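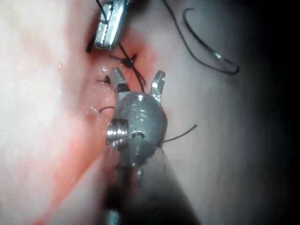 인터벌 훈련 기록 앱 Amelell의 오프라인 동기화 모듈 설계
팀 프로젝트 결과 보고서
작성: Tarık Kozan, Brisa Magaña, Cletus Sorensen
지도: Senga Paterson
제출일: 2018년 1월 15일

1. 과제 개요

Amelell은 달리기와 로잉 머신의 인터벌 훈련을 기록하는 안드로이드 앱이다. 사용자는 운동 구간과 휴식 구간의 길이를 지정하고, 앱은 구간 전환을 진동과 음성으로 알린 뒤 구간별 시간과 심박수를 저장한다. 지난 학기 버전은 구간이 끝날 때마다 서버에 기록을 전송하였다. 지하 체육관이나 하천변 코스처럼 통신이 불안정한 곳에서는 전송 대기 때문에 타이머 화면이 멈추거나 마지막 구간이 누락되는 문제가 있었다.

본 과제에서는 기록을 기기에 먼저 저장하고 연결이 복구된 뒤 서버와 맞추는 동기화 모듈을 구현하였다. 운동 프로그램 추천과 식단 입력은 과제 범위에서 제외하였다.

2. 요구사항

네트워크 상태와 관계없이 타이머의 구간 전환 지연은 300 ms를 넘지 않아야 한다. 앱이 강제 종료되어도 완료된 구간의 기록은 보존되어야 하며, 같은 계정을 여러 기기에서 사용할 때 동일 구간이 중복 저장되어서는 안 된다. 배터리 소모는 측정 환경을 통제하기 어려워 정량 요구사항에서 제외하고 참고 항목으로만 기록하였다.

3. 설계

로컬 저장소는 SQLite를 사용하였다. 테이블은 세션, 구간, 전송 대기열로 나누었다. 구간이 종료되면 구간 레코드와 대기열 레코드를 하나의 트랜잭션으로 기록한다. 타이머 스레드는 저장 요청만 넘기고 결과를 기다리지 않는다.

각 구간에는 기기에서 생성한 UUID를 부여한다. 서버는 이 값을 기본 키로 사용하므로 같은 요청이 반복되어도 레코드가 늘어나지 않는다. 초기 설계에서는 시작 시각과 계정 번호를 조합해 키를 만들었으나, 기기 시계를 수동으로 변경한 경우 키가 충돌하여 폐기하였다. 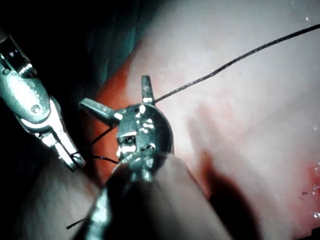

전송 모듈은 대기열을 오래된 순서로 읽어 묶음 단위로 보낸다. 실패한 묶음은 대기 시간을 두 배씩 늘려 재시도하며, 앱을 다시 열면 대기 시간은 초기값으로 돌아간다. 서버 측은 학과 실습용 서버 Grellgate에 올린 REST 인터페이스를 그대로 사용하고 중복 검사 부분만 수정하였다.

두 기기에서 같은 세션의 메모를 수정한 경우에는 서버 수신 시각이 늦은 쪽을 채택한다. 구간 시간과 심박수는 생성 후 수정할 수 없으므로 충돌 처리 대상이 아니다. 삭제는 실제로 행을 지우지 않고 삭제 표시를 남기는 방식으로 처리하였다. 이 표시를 언제 정리할지는 정하지 못하였다.

4. 시험 방법

시험 기기는 제조사가 서로 다른 스마트폰 3대이다. Brisa Magaña가 작성한 스크립트로 연결 차단, 고지연, 간헐적 단절 상태를 만들고 동일한 훈련 프로그램을 반복 실행하였다. 총 189회의 세션을 실행하였으며, 각 세션에서 구간 전환 시각을 로그로 남겼다. 강제 종료 시험은 운동 구간, 휴식 구간, 저장 직후의 세 시점에서 수행하였다. 심박 데이터는 실제 센서 대신 Lachlan Halliday의 이전 과제에서 쓰인 재생 파일을 이용하였다.

5. 결과

모든 세션에서 구간 전환 지연은 요구사항을 만족하였다. 연결을 차단한 상태와 정상 상태 사이에 의미 있는 차이는 관찰되지 않았다. 강제 종료 시험에서도 완료된 구간의 유실은 없었다. 진행 중이던 구간은 복원되지 않는데, 이는 요구사항에 포함되지 않은 동작이다.

대기열에 레코드 약 3000건을 쌓은 뒤 연결을 복구한 시험에서는 전송 중 목록 화면의 스크롤이 끊겼다. 레코드 하나를 보낼 때마다 화면 갱신 이벤트가 발생한 것이 원인이었다. 묶음 전송이 끝난 시점에 한 번만 갱신하도록 변경한 뒤에는 같은 현상이 나타나지 않았다.
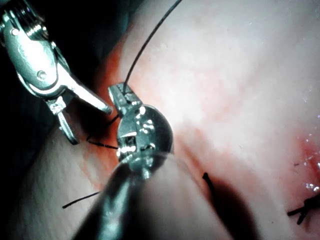 로봇 수술 기구 두 점과 조직 표면

6. 한계 및 향후 과제

재생 파일의 심박 값은 일정한 간격으로 들어오지만 실제 블루투스 센서는 값이 빠지거나 몰려서 도착할 수 있다. 따라서 본 결과를 실제 착용 환경에 그대로 적용하기는 어렵다. 12월에 계획했던 실외 시험은 일정 문제로 시행하지 못하였다. iOS 버전은 저장 계층의 인터페이스만 정의한 상태이다.

다음 학기에는 센서 연결부를 교체하고, 삭제 표시의 보존 기간과 로그 파일 크기 제한을 정할 예정이다. 소스 코드와 시험 로그는 팀 저장소의 report 브랜치에 보관되어 있다.

관련 보고서
- Skasto: 체육관 혼잡도 표시 앱의 데이터 수집 구조
- Baird 로잉 머신 기록 변환기 구현
- 심박 재생 파일 형식 정의서 (Lachlan Halliday)
- 음성 안내 지연 측정 중간 보고
- Grellgate 실습 서버 사용 지침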